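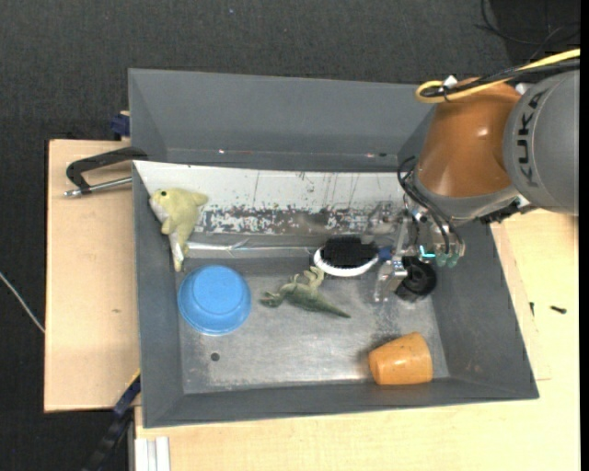 Bin Cell Operator, Returns Sorting (two openings)

Posted 9 May 2018 by Hsiu-ying Fu

Luson handles customer returns for online stores that sell toys, kitchen goods and personal care items. The returns building has been sorting by hand since it opened. In April we started moving part of that work to robot cells, and we are now hiring two people to run them on the day and evening shifts.

A cell is one KUKA arm with a fingered gripper, working over a metal bin. Items arrive mixed. A plush toy can end up next to a plastic bowl, a hairbrush and a cup, and the arm has to take them one at a time. Soft things, hard things and things lying upside down all need a different grip. The software picks the grip, and the operator deals with what the software gets wrong.

What changed on the floor

Until this spring a sorter stood at a table and emptied totes for a full shift. Most of that time went into reaching, lifting and turning. The cells take over the reaching. They do not read a return slip, they do not notice that a brush has been used, and they cannot tell a customer's own property from our stock. Those decisions stay with people.

The current sorters were offered the first cell jobs before this ad went out. Four of them took the training and the rest asked to stay at the tables, which they can do. The table line will keep running next to the cells. These two openings are new positions and do not replace anyone.

You should know that the work is quieter and slower to watch than table sorting, and some people don't like it. You will be on your feet less. You will spend more time looking at a screen and waiting to see if a pick comes off, and you will get interrupted a lot. Aatos Hirvonen, who moved over from the tables, asked us to put that in.

What you will do

Load mixed returns into the bin and clear it at the end of each batch.

Watch the arm work and stop it when a pick goes wrong. You will have the authority to stop a cell at any time without asking.

Log each failed pick with the item type and how it was lying. A short plain note is fine. The engineers read these every morning and change the settings from them.

Check the clamps that hold the bin before each start, and walk the area for loose hardware.

Look over the gripper fingertips and cables at shift change and report wear.

Inspect and grade items after the arm has separated them. This is the same grading the table line does, and it takes up close to half the shift.

What we need from you

You can read and write everyday English well enough to keep a log. You can lift a full tote. You are comfortable working by a written lockout procedure and will not reach into a bin while the arm is powered. Experience in a warehouse, a repair shop, a kitchen or a sewing room is useful, and so is any other job where you handled a lot of different objects.

You do not need to know how to program, and you do not need a degree. If you have worked with robots before, tell us, but it will not put you ahead of a careful person who hasn't.

Training and hours

Training lasts 8 weeks at full pay. The first 2 are spent on the table line so you learn the grading. After that you work beside an experienced operator under Tarmo Adomaitis, who leads the cell group. You run a cell alone only when you and he both agree you are ready.

Shifts are 9 hours with an hour of paid breaks. Operators change between the cell and the grading bench during the shift — we tried full shifts at the cell in April and people lost focus.

Pay starts at the senior sorter rate and goes up one step after training. It is hourly. There is no pick target tied to your pay, and the failed pick log is never used to rate operators.

How to apply

Send a letter or a resume, whichever you have, to Hsiu-ying Fu, Luson Returns, Room 626. You can also leave it at the front desk. Tell us which shift you want and when you could start.

We will invite applicants in for a paid half day. You will sort a tote by hand, watch a cell run, and write down what you saw. Žydrūnas Pētersons from the floor safety group will go over the lockout steps with you and answer questions about the equipment. Wear closed shoes and tie back long hair.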